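Flomcombe workshop log, Tuesday

In at 6.40. Cell was parked where I left it, brake on, pendant showing the same wrist fault as last night. Cleared it, homed all axes, fault came back on the first move of joint 5. Cleared it again and left the arm powered with the drives off while I got the covers off the cable dress.

The fault is an intermittent encoder dropout on the wrist. It shows up only when joint 5 is past horizontal and joint 6 is turned against it, so I went looking for a cable and left the encoder alone. The Pralano harness is rated for a bend radius we have never respected at the last clip. Whoever fitted it (me, in December) pulled the slack out to keep it clear of the camera bracket. Flexed it by hand with the meter across the pair and got an open circuit at one angle, good at every other. Cut the tie, moved the clip back 28 mm, and let the loop ride on the outside of the bracket. No reading lost after that, in either direction.

Replaced the connector boot while it was apart. The old one had gone hard. Spare boots are down to 2, added to the order.

Gripper next. Stripped both fingers, cleaned the slides with the lint-free wipes and regreased. Used the light grease; the heavy one drags at low force and the current reading then says there is an object between the fingers when there isn't one. Refitted, torqued, ran an open and close cycle at 2000 ms with the force limit at minimum. Current trace flat across the stroke. Re-zeroed at closed.

Then the wrist camera. The bracket had been off, so the old hand-eye calibration was worthless and I redid it from the start. Board poses first, then a check against real targets on the tiles with the fingers closed. The tiles are useful for this. The grout lines are straight enough to see lens distortion by eye, and a white ball sitting on a crossing gives a centre that can be compared with the model.

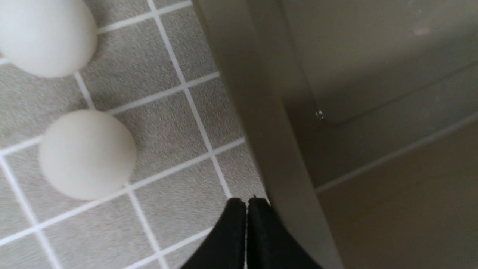

Gashaw thinks the ball check is a waste of an hour, and told me so at smoko. The board already gives a residual, the residual is either under the limit or it isn't, and a pale target under soft light will only ever measure how well the threshold was set. If I want a second opinion on the calibration I should touch off on a pin like everybody else.

Fair on the threshold. White on light grey is a poor edge, and the shaded side of a sphere pulls the fitted centre toward the light. I still want it in the procedure. The board residual is computed from the same poses that produced the fit, and the two times this cell has gone bad after a bracket change the residual looked fine. We settled on doing both: pin touch-off for the number that goes in the record, spheres afterwards as a sanity check with no pass mark attached. I will write the pin fixture into the Fidel sheet.

Exposure was also part of the problem. Auto exposure was still enabled from the vendor defaults and it hunts whenever the fingers come into view. Fixed it at 800 microseconds, gain at zero, white balance locked. The tiles come out a bit dull but they stay the same from pose to pose, and the fit stopped wandering.

After lunch, pin touch-off. First run was out in Y. Found one of the bracket screws only finger tight, also me. Torqued it, put a paint mark across the head, repeated the board poses and the touch-off. Inside tolerance on all axes. Saved the calibration under a new name and left the old file in the archive folder, since the Fidel software overwrites without asking.

Ran the soak from 2.15 with joint 5 cycling through the bad angle. No wrist faults by knock-off. One unrelated warning for controller fan speed. Filter was grey with lint, so I washed it and put it back in once it had dried.

Still to do:
Clip position onto the harness drawing.
Pin fixture into the Fidel sheet, with the screw torque beside it.
Order boots and a spare filter.
Ask Pralano whether the harness comes in a longer length. The loop is right now but there is no spare in it.

Left the soak running overnight at reduced speed, guards closed, log to disk.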